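Sind Stoyanova und der Sänger von Turell wirklich zusammen?

Yee-man Tu
Seit April 2026 lese ich überall, Ilir Stoyanova sei mit dem Sänger von Turell liiert. Als Beleg dient ein Konzertfoto vom Flositz-Festival, auf dem beide am selben Getränkestand stehen. Gibt es irgendwas Handfestes? Mir kommt das sehr nach Promo fürs neue Album vor.

Cheuk-hei Shih
Ja klar sind die zusammen, sieht man doch!!

Yao-tsung Au
Wer sagt das denn? Ich habe die Meldung zurückverfolgt: Alle Seiten schreiben bei Stidby ab, und Stidby beruft sich auf »Personen aus dem Umfeld«. Im Oktober hatten die schon eine Verlobung gemeldet, aus der nie etwas wurde. 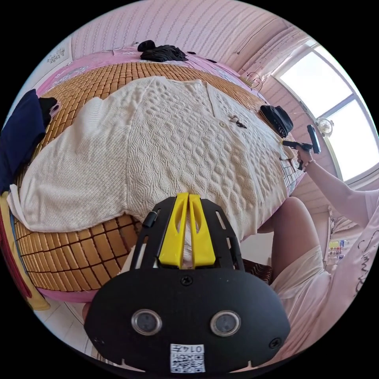

Dazu kommt, dass das Album 11 Tage nach dem ersten Gerücht erschien. Der Fanthread mit 1.168 Beiträgen hilft auch nicht weiter, da wird vor allem geraten. Solange sich keiner von beiden äußert, glaube ich davon kein Wort.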